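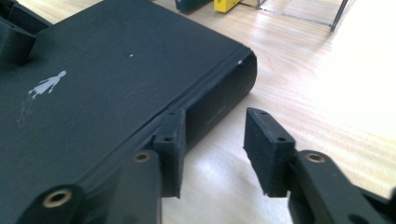 # Teaching a gripper to handle books: the Skorine gallery

Welcome to the picture page for Skorine, our project on getting robots to pick up, turn and shelve books! We've wanted to put this page up for ages. The write-up is long and full of tables, and the part we love most is the handling itself, down at tabletop level where a few millimeters decide everything.

The short version goes like this. We record people doing book tasks with a hand-held gripper, then train a policy on those recordings and run it on an arm fitted with the same fingers. No teleoperation, no motion capture, and no arm in the room while people are recording (which makes it so much easier to get through a session!). The full set is 2707 recordings, and 86 of them are held back for testing.

**At the spine.** One dark pad right up against the rounded spine of a big black cover, the other finger standing off with the pale tabletop showing between them. We're very fond of this view. Look at the faint groove where the cover meets the spine, and the dull sheen along the curve. Black on black is a hard case for any vision model, and the little pale figure sticker on the cover is a lovely bit of contrast.

**Fingers.** The rectangular pads are 3D-printed and have a slightly rough surface, and you can spot the brass threaded inserts in the arm segments. We print pads in batches and swap them between sessions. Our first pads were smooth, and hardcovers slid straight out of them. Rough ones won by a mile!

## What we were testing

Books are wonderful test objects. They're rigid one way and floppy another, and a thick one won't fit between the fingers unless you come at it from the correct side. We wanted to know if a policy could learn *where* to take hold of a book from the wrist view alone, with no overhead camera to help it out.

So we trained two versions. Zasta sees only the current view. Rizvi sees the current view plus a short stretch of what came before it, 15 frames in all. Same recordings, same training time, same fingers.

## What we found

Rizvi did better on thick books, and it wasn't close. When the cover fills half the view, one frame says very little about how far the book extends, and a bit of memory helps a lot. On thin paperbacks the two were hard to tell apart, which surprised all of us.

The other happy surprise was how far we could cut the recordings. We had planned on needing the whole training set, but with 30 practice recordings of a new shelf layout, Rizvi was already making sensible approaches. Still clumsy at the last moment, mind you! It likes to nudge a book before it commits to a grip.

## Still on the bench

Bright tabletops are a headache, and glossy dust jackets are worse. We're also working on Surnley, a follow-up where the robot has to pull one book out of a tight row without dragging its neighbors along. Early runs are messy and great fun to watch. More pictures in October, once the new pads are printed.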